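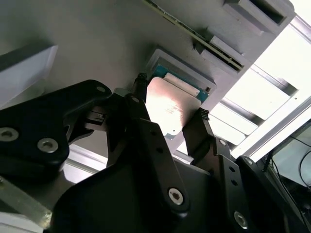

Trovunberg fiber: anyone signed up with Pistix yet?

Local Networks > Providers and Plans

mossgate_pete
Flyer in the door again last night. Pistix say they're "building in your neighborhood now" and want me to pre-register for the 400 meg plan at $50 a month, price locked for two years. I've had the same flyer with a different stock family on it since before the bridge work. Has anyone in Trovunberg got a working line from these people, as in a box on the wall with light coming through it? Not a pre-registration number. I have one of those already, it's 3252, and it has never done anything for me.

harrowline
Working line here, east side, off Cooper Street. Installed in January. It's fine. Speeds are what they said they would be, upload is the same as download, and I haven't had to call them. I know that's boring.

mossgate_pete
Boring is good. Did they trench your street or hang it off the poles?

harrowline
Poles. Two guys and a bucket truck, gone by lunch. The part that took forever was the permit for the drop across my neighbor's corner.

dunlin
East side is poles, so of course it got done. Everything west of the rail line is buried and that's where the "building now" claim falls apart. I asked the guy at their table outside the grocery store when they'd be on Linden. He said spring. I asked which spring and he gave me a pen.

Ishbel MacRitchie
I went to the open house at the library, so here is what I wrote down, for what it's worth. The Pistix person was Salma Ragab, who handles the town rollout. She said the west side depends on getting into the existing ducts, and the ducts belong to Ernell. They have asked for access. Ernell has not said no. She would not give a date and said so plainly, which I respected more than the flyer.

dunlin
"Has not said no" is carrying a lot of weight there.

Ishbel MacRitchie
It is. I'm only reporting what was said.

copperhead_ray
I'll be the one to say it. Why does anybody need this? I have Ernell cable, it's been up for years, my wife and I both stream, no trouble. Little companies come in with a low price, get bought, and the price goes up. Seen it with the cell carriers, seen it with trash pickup.

mossgate_pete
Ray, what do you pay for it?

copperhead_ray
Not the point.

harrowline
It's kind of the point.

copperhead_ray
Fine, more than 50. But I know who to yell at.

Hatem Farouk
I do network support for a living (not for either of these two) and I'd separate a few things that are getting mixed up in this thread.

The speed number matters less than people think for a normal household. Ray is right about that. If cable is working for you and you don't send large files, you may not notice a change.

Upload is where it shows. Ernell's plan on my street is 400 down and 5 up. I send site backups from home, and 5 up is miserable. Two video calls and it's gone.

The risk with a small provider is support and ownership, and the flyer is silent on both. Ask who answers the phone at night, and ask whether the price lock survives a sale. Get the answer in writing. I asked and was told "we have no plans to sell," and that wasn't my question.

mossgate_pete
Did you get it in writing in the end?

Hatem Farouk
No. I got a link to the terms. The lock is in there but so is a line saying they can change fees "related to network operation" with 30 days' notice. Read that one twice.

harrowline
Mine doesn't say that. Let me dig out the PDF.

harrowline
OK, it does say that. Page four. My bill hasn't changed so far.

dunlin
Lovely.

Bouchra Mahrous
We run a small print shop on Shehata Avenue, west side, and I would sign tomorrow if they could deliver. We send proofs to customers all day and the cable upload is painful. I called to ask about a business line and was told they could do it if I paid for the last stretch of digging myself. The quote was more than our van is worth. So when the flyer says "no installation cost," please check whether they mean your address or somebody else's.

copperhead_ray
There you go.

Bouchra Mahrous
Ernell told me the same thing when I asked them for fiber, Ray, except that they took three weeks to call back.

Santeri Heiskanen
Moved here from a place where the town owns the ducts and rents space to anyone who wants it. There were four providers on my old street and switching took a phone call. I don't say that's a cure for everything, the first years were a mess and somebody put a backhoe through the main line twice. But the argument in this thread is over two companies when the holdup is the pipe in the ground. Has the town ever asked who paid for those ducts?

dunlin
They were put in when the road was redone. I always assumed Ernell paid. Now I'm not sure.

Ishbel MacRitchie
I asked at the library and the answer was that the records are "being located." I'll put in a written request to the clerk and post whatever comes back.

copperhead_ray
And if the town owns them we all get to pay to maintain them. Great.

Santeri Heiskanen
You may be paying already. That's why I'd like to see the record.

mossgate_pete
So where I've landed: east side, real service, watch page four. West side, a flyer. I'm three houses west of the tracks so I guess I'm a flyer. Has anyone tried getting their name off the pre-registration list? I'm getting two emails a week.

harrowline
Unsubscribe link at the bottom worked for me, but I was already a customer by then, so it might be a different list.

dunlin
Didn't work for me. Calling did - ask for the rollout office, the sales line just signs you up again.

Moderator note, 2024-02-22: merged with the older "Pistix flyers" thread. Please keep account numbers and street addresses out of posts.

Ishbel MacRitchie
Request is in with the clerk. She said ten working days.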